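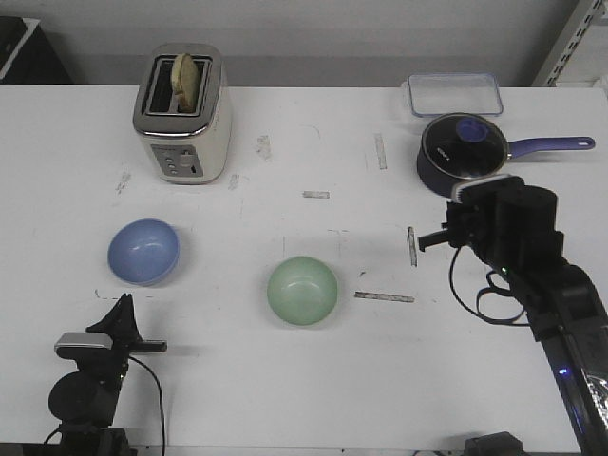

Two arms and a toaster: a kitchen tester on working beside robots

Last updated: April
Reading time: 4 min

The kitchen lab at Skallach tests small appliances and cookware for companies that sell them. Toasters are loaded and unloaded, lids go on and off, bowls are moved from one spot to another. Until last year all of it was done by hand. Now a good part of it is done by pairs of robot arms mounted at white tables, and the people who used to do the handling set up the tables, watch the runs and write the reports.

We spoke to a senior tester who has been at the lab for nine years and asked that her name be left out. She works the early shift, which starts at 6:30 in the morning.

Her old job was simple to explain, she says. "You had a sheet, and the sheet said how many times. Lever down, wait, toast out, next slice. For one order we did 2712 cycles on a single model. That was three of us taking turns. By the end of a shift my thumb was sore and I couldn't stand the smell of bread."

The arms came in through an outside firm, Grunov, which also did the first two weeks of training. She had expected to be shown how to program them. Most of the training was about tables.

"Where things go. How far the handle of a pan can stick out. What happens if a bowl is turned over. I thought it was a waste of time, and then I did my first week alone and I spent all of it on exactly that."

The tables are marked with strips of gray tape, and she puts down a lot of it herself. Each layout has its own marks, and the old ones get peeled up when the layout changes, or should be. A typical table has a toaster toward the back, a couple of plastic bowls, a saucepan with its lid on and a food container. She sets it all out, checks it against the sheet and steps back. A run in her section is 60 repeats, and then somebody resets the table and starts the next one.

The shiny things are the hard part. Glass lids and clear containers gave the most trouble in the first months, and she still allows extra time for them. "A person doesn't think about a glass lid. You see the knob and you pick it up. The arm has a camera at the wrist and it has to work out where the lid stops. Some mornings the sun comes in and we get a bad run, so now we have blinds."

Bread is the other thing. The arms can hold a slice without crushing it if the slice is firm, and fresh sandwich bread is too soft. The lab switched to a drier loaf, bought by the case. She was the one who suggested it, and it is now written into the procedure.

Asked whether jobs were lost, she takes some time to answer. There were eleven testers and there are now eight. Two left on their own and were not replaced. One moved to the Sturkham warehouse, which belongs to the same owner, and took a small cut in pay to do it.

"The company says no one was let go, and that's true. But there used to be a way in. You could come here with no experience and do cycles for a year and learn the products. I did that. I don't know what the way in is now. The last person we hired had a technical degree."

Her own pay went up by one grade after the training, following talks between the staff and management that lasted most of a winter. The grade was agreed for everyone who passed the course, and all eight did. She thinks it should have come sooner. For the first four months they were doing the new work at the old rate.

The numbers the lab cares about have changed as well. In a good week her section now finishes 1080 repeats, with two people on shift. The best week she can remember by hand was 462, with four. She doesn't dispute the figures, but she has a complaint about how they get used.

"They look at that and they think the rest of it should go faster too. The report still takes as long as it takes. If a lever starts to feel loose, the arm doesn't tell you that. It pushes the lever down and the lever goes down. I go over between runs and work it by hand a few times, and that's how I know."

Those hand checks were dropped from the procedure when the arms arrived. They were put back after a toaster from a client, Kwiatkowski, passed its full set of runs with a dial that had worked itself half off. A tester found it while wiping down the table. There is now a check every second run, and she would like one after every run.

The room is quieter than it used to be, and she has mixed feelings about that. Three people at one bench talk all day. Two people looking after separate tables mostly don't, and when something stops they are both busy. The staff asked for a shared break at ten and got it. She also asked for the reset work to be rotated, so that the same person isn't bending over tables all shift, and that started this month.

She would not go back to doing the cycles by hand, she says, mainly because of her thumb. The doctor had told her to rest it, and there was no way of doing that. It has stopped hurting.

What she would like next is to learn to change the runs herself. At the moment any change goes to Grunov, and the answer can take three days. "It's usually something small. The pan is a bit taller than the last one. I could tell them the height from where I'm standing." She has put in a request for the second course and is waiting to hear.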